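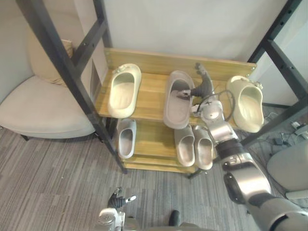 **Subject:** Re: Two-tier rack inside metal shelving, usable depth and pair layout
**From:** Birsen Türkmen
**To:** Hustari home storage list
**Date:** 25 July 2020

Mitsuko,

Answers inline, with the quoted parts trimmed to what I'm replying to.

> Mitsuko Nomura wrote:
>
> I have the same general arrangement you described in your first post, a low wooden rack standing inside a black metal shelving frame with drilled uprights. Mine is from Prisulwood, the metal frame was here when I moved in. My problem is the top shelf. Slides sit on it fine. Clogs don't. They end up at an angle with part of the sole past the front edge, and the next person through the door knocks one down.

Same behavior on my top shelf. The right-hand cream clog goes crooked and hangs over the edge more often than the left one does. I put this down to the frame. On the right side the metal comes down at a slant toward the floor behind the rack, so whoever is putting shoes away reaches in from the front and right and lets go early. The left clog gets pushed in properly.

Measure the depth of your shelf from the back panel to the front edge, then measure the clog from toe to the end of the heel strap. Do not use the printed shoe size. A closed toe and a raised strap both add length that a slide of the same size doesn't have. If the clog is longer than the shelf is deep, no layout will fix the overhang and the clogs should go on the floor or on a deeper board. If it is shorter, the overhang is a placement problem and can be dealt with.

> Do you keep pairs together, or do you fill from left to right with whatever comes in?

Pairs together is the rule. In practice the top shelf ends up with a cream clog at each end and a mauve slide between them, and the lower shelf has two white slides side by side on the right and another white one off by itself at the left. A split pair takes the same board length as a joined one, but it leaves gaps in the wrong places. Two gaps each half a pair wide will not hold a pair.

The order I now use when resetting the rack:

1. Take everything off the top shelf. Leave the lower shelf alone for the moment.
2. Put the clogs back first, both at the left end, toes to the back panel, touching each other.
3. Put the mauve slides to the right of the clogs. Lift them by the inner edge of the sole. Lifting by the band stretches it over time, and the slide swings when you set it down.
4. On the lower shelf, close up the white slides in pairs from the right.
5. Leave any unpaired slide at the far left until its mate is found.

Step 5 matters more than it seems. The single has one fixed location, so a glance at the lower left tells me whether something is missing.

> Is it worth attaching the rack to the metal frame? The uprights have plenty of holes.

I would not. I tried it last October with two short bolts and a strip of flat bar from Hirodholm. The rack stopped shifting, but I could no longer pull it out to vacuum behind it, and the carpet there collects grit quickly. I took the bolts out and put felt under the rack. The felt is 3 mm thick. Any thicker and the rack rocks on a striped carpet like mine, where the pile isn't perfectly even.

If yours moves when a shoe is put down, check the screws in the back panel before you do anything else. Mine had loosened near the right end. A quarter turn by hand was enough. Don't use a driver on a high torque setting, the wood is soft and the hole will strip.

> What do you do about the lower shelf being dark?

Nothing electrical. The upper board shades it and always will. I keep the white slides there and the mauve ones on top, as white shows up in shadow and mauve doesn't. The other option is to raise the upper board, if your model allows it. The current Prisulwood sheet (item 2818) lists a spacer set that adds 20 mm. I have not ordered it and can't say whether the tall back panel still lines up with the spacers fitted.

> Last one. Would a front lip on the top shelf help?

It would stop the clogs from falling. It would also trap dirt, and slides with a thick sole have to be lifted over it each time. If you want to test this before drilling, use a length of Breathnach cork strip and double-sided tape. I ran one for 12 days. It held the clogs, and it also came up at one end where people dragged shoes across it. My view is that a lip is justified only if the overhang remains after the clogs are placed first — try steps 1 to 3 for a while before cutting anything.

Could you post your shelf depth when you have it? The sheet gives the outside dimension only, and the back panel takes some of that. I'd also like to know if your lower front edge is stepped like mine or cut straight, as I suspect there were two versions.

Birsen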